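Ticket: Right gripper reports "closed on object" with nothing in the fingers
Project: Trolby cell, gripper comparison
Opened by: Thu Hứa
Assigned to: Hamish Whitcombe
Priority: Medium
Status: Resolved, one follow-up open

Opened November 3, 2025

Thu Hứa wrote:

We are running the two finger sets against each other on the fruit task. Left arm has the Meston fingers, right arm has the Ondex fingers. Both arms run the same controller build and the same close routine.

The left side is fine. The right side keeps setting the grasp flag before the fingers touch anything. The arm then lifts, moves to the drop position and opens, and the log counts it as a good pick. I noticed because the yellow fruit was still on the floor after a run that was marked as all passed. In a set of 20 closes in open air, the right gripper set the flag 15 times. The left gripper did not set it at all.

Things I already tried:
Power cycled both arms.
Re-homed the right gripper.
Swapped the fruit between sides. No change, the fault stays on the right.
Lowered the closing speed by half. The flag came a bit later in the travel but it still came.

Hamish Whitcombe wrote:

Please don't change the speed again until we have a baseline. Put it back to the default. Can you read me the encoder count at the moment the flag goes up, and send a still from the fixed camera with both arms at their pick poses? I want to see how the cable sits on the right wrist.

Thu Hứa wrote:

Speed is back to default. The flag goes up at an encoder count of 1,062. The threshold in the config is 900, so position alone says the fingers are past the point where we accept a grasp. Still from the camera attached.

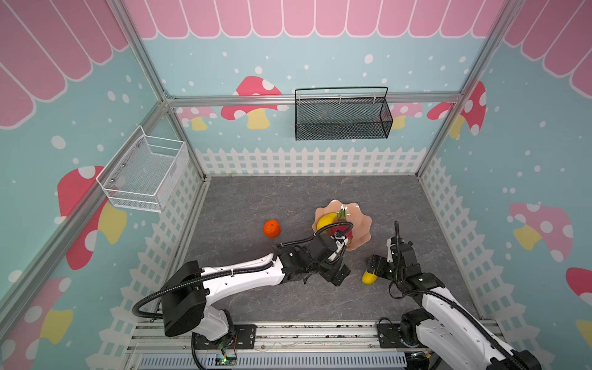 Attachment 1: Left gripper at the red fruit on the plate, right gripper angled down toward the yellow one.

Hamish Whitcombe wrote:

Thanks. The cable conduit on the right stands up in a narrow loop over the gripper. On the left it takes a long run over the top of the arm and comes down along the wrist. I don't know yet that this is the cause, but a tight loop can pull on the connector when the wrist tilts. Please run the open-air closes again with the right wrist straight, then with it tilted the way it is in the still.

Thu Hứa wrote:

Wrist straight: flag still sets early. Wrist tilted: same. I also held the cable by hand so it had slack, and got the same result. I don't think it is the cable.

Veronika Deák wrote:

Jumping in as I did the finger swap on that side. The Ondex fingers are stiffer in the joint than the ones we had on in April, and the motor current while they close is higher even with nothing between them. The routine needs two conditions, position past the threshold and current over the limit. With these fingers the current is over the limit for the whole second half of the travel. So the position check is the only thing doing any work.

Check whether the right side has its own current limit in the config or if it is still reading the shared one.

Thu Hứa wrote:

It reads the shared one. There is a line for a per-side value but it is commented out.

Hamish Whitcombe wrote:

That fits. Uncomment it, log the current for a set of empty closes, and put the right limit above the highest reading. Leave the left side alone -- we need those results to stay comparable.

Thu Hứa wrote:

Done. With the new limit the right gripper did 20 empty closes and no early flags. I then ran it on the yellow fruit and the tangerine. Flag came up on contact for both. The yellow one slipped once during the lift and the controller caught it and marked the pick as failed, so that part of the log can be trusted again.

All right-side results from before this change are tagged invalid in the sheet. Left-side results stand.

Resolution: Per-side current limit enabled for right gripper. No hardware replaced.

Follow-up: Re-route the right wrist cable to match the left before the next comparison set. Not the cause here, but Veronika would like both sides the same -- assigned to Kiều Trương.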